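# Sorting a box of loose wire without buying anything clever

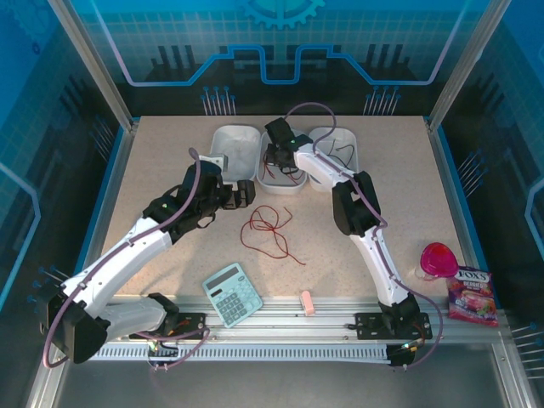 Most advice on sorting hobby wire starts with a shopping list, and I don't trust it. I have owned the label maker and the pegboard with the little spools, and I have also owned the Skudine drawer tower, which has 40 drawers and swallowed my wire so thoroughly that I went out and bought more of the same. What I use now is a bare table and open bins. Three white plastic ones in a row at the back will do the job, with the middle of the table left free for whatever tangle comes next, like the thin red one lying there. Rounded corners are nice to have, as a stray end doesn't wedge itself in them.

## Before you start

You need:

- a light-colored surface (dark wire vanishes on a dark bench)
- three bins, all the same size
- flush cutters
- twist ties or scrap string

Skip the hook-and-loop straps. A pack of 100 sounds like a bargain until you try to wrap one around a bundle thinner than a pencil.

## Step 1: Decide what the bins are for

Keep it dull. I do one bin for red wire and looped cables, one for thin dark wire, and one that starts out empty. The empty one is for finished bundles. People will tell you to sort by gauge. You may, if you own a gauge tool and enjoy using it. I sort by what I can tell apart at arm's length, and it has yet to ruin a project.

A forum guide I followed last May, the Csizmadia method, wants a separate container for every color and every length. I gave it an honest weekend. Most of the containers ended up holding a single piece of wire.

## Step 2: Pull out one tangle

Lift one clump and set it down in the open part of the table. Leave the rest alone. Don't tip the whole bin out, whatever the videos say – you'll only be sweeping it back in later.

## Step 3: Find a free end

Spread the clump with your fingertips until you can see an end sticking out. Hold it and loosen the loops around it. Pulling hard is how a loose tangle becomes a knot. If there are 2 ends showing, work from whichever has fewer loops over it.

Back the end out through the loops one at a time. When you hit a spot that won't open, go to the other end and come at it from there.

## Step 4: Know when to cut

Some tangles aren't worth it. If I'm still picking at a piece of cheap hookup wire after one cup of coffee, I cut it. Check that nothing in the clump is attached to a board or a battery first.

Check the insulation too. Anything cracked or nicked goes out, even the long pieces you feel sentimental about.

## Step 5: Coil and tie

Wrap the wire loosely around your fingers, slide it off and tie it once. Don't wind it tight. The Akis winder I tried made beautiful coils that sprang open the minute I let go of them, and it takes up more room than a bin.

Drop the bundle in the finished bin and pull out the next clump.

## Does it stay sorted?

For a while. The maker space in Proltstead has a laminated chart claiming that coiled wire never tangles again, and I have seen the inside of their drawers. Expect to redo the worst bin every couple of months, one clump at a time. Lids slow things down, in my experience, so I leave them off and put up with the dust.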